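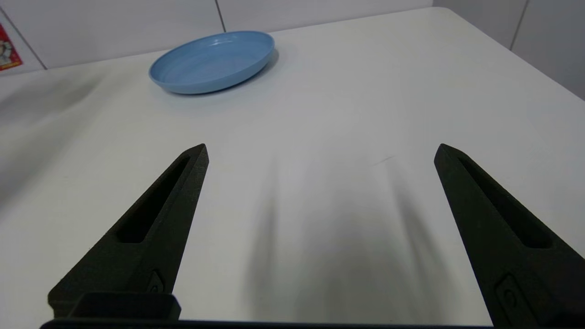
How long can you keep a sourdough starter in the fridge without feeding it? Longer than the books tell you, if mine is anything to go by. I left one alone from early November until well after New Year's, and it came back after three days of regular meals and a lot of muttering from me.

I get this question more than any other, usually from someone who has just found a jar behind the pickles with a layer of gray liquid on top and feels terrible about it. Please don't feel terrible! Pour the liquid off (or stir it in, if you like your bread sour), scoop out a spoonful from the middle where it looks healthiest, and put that spoonful in a clean jar with fresh flour and water. If you see pink or orange streaks, or anything fuzzy, throw the whole thing out and start again. Gray is fine. Pink is not.

My starter came from Crescencio Soler, who had the apartment below mine when I lived in Omport and who baked every Sunday whether he needed bread or not. He handed it to me in a mustard jar with a strip of masking tape on it that said FEED ME and no other directions. I killed most of it the first week by keeping it on top of the radiator. He gave me more. I think he'd been expecting me.

When I moved up to Hevstead the jar rode on the passenger seat with the belt around it, 186 miles, and somewhere past Plesanis it decided to double in size and push its own lid off. I had starter in the seat belt buckle for months. It dries like cement, by the way. If you ever get it on fabric, rinse it with cold water right then and don't wait until you get home like I did.

Anyway, the reason I'm writing this up is that I changed how I do things this summer and I like it so much better. I used to keep a huge jar and feed it a cup of flour at a time, and then I'd have all this discard sitting around making me feel guilty. Pancakes, crackers, more pancakes. My family would see me reach for the griddle and leave the room. 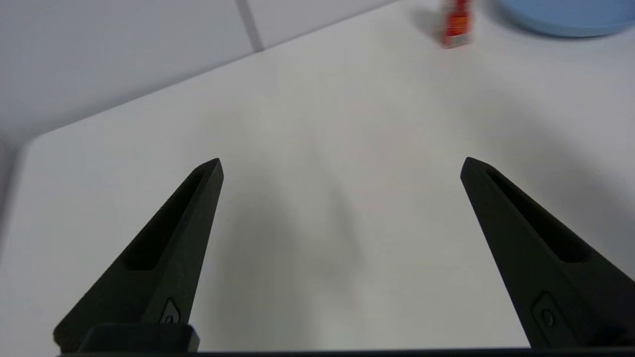
So now I keep hardly any. I mean a smear, really, what's left on the sides of the jar after I've scraped most of it out. The night before I want to bake, I put in 100 grams of flour and 100 grams of water, stir it up with the handle of a wooden spoon, and leave it on the counter with the lid resting on top. By morning it's domed and bubbly and I use nearly all of it in the dough. The scrapings go back in the fridge. That's the entire routine, and I haven't made a discard pancake since June.

The flour matters more than I used to believe. I was buying whatever was on sale, and then the feed store over in Magaña started carrying a coarse whole rye in paper sacks, and I switched half the feeding to that. What a difference! The starter went from sleepy to climbing the glass. Rye makes it thicker, too, so don't panic if it looks like wet mortar when you mix it. It loosens up overnight.

Water I'm less fussy about. Ours smells a little of chlorine in the summer, so I fill a pitcher in the evening and let it sit out, but I've forgotten to do that plenty of times and the bread came out the same as far as I could tell. Fulgencio Contreras, from my old bread class, swears by bottled water and we have agreed to stop discussing it.

A few of you wrote in asking about the loaf itself after the last post, so here's where I am with that. I've gone back to a wetter dough, and I'm folding it in the bowl instead of kneading it on the counter. I fold it when I walk past. Sometimes that's every half hour and sometimes I get on the phone with my sister and it's two hours -- the dough doesn't seem to hold a grudge. Then it goes in the fridge overnight, and I bake it cold, straight out of the basket, in the heavy pot with the lid on.

The one place I am strict is cooling. I know, I know, warm bread and butter. But I cut into a hot loaf last month because we had people over and I was showing off, and the inside was pure glue. Two hours on the rack, minimum. Rye loaves I leave until the next day, and they taste better for it.

Things still going wrong over here: my scoring is a mess (the blade drags and the cut closes right back up), and the bottoms are coming out too dark. I've tried a baking sheet on the rack under the pot, which helped some. Next I'm going to try a handful of cornmeal underneath. If you've got a better fix for burnt bottoms, leave it in the comments, and tell me what kind of pot you're using, too -- mine's an old enameled one with a chip in the lid and I'm starting to wonder if it's time for a plain cast iron one.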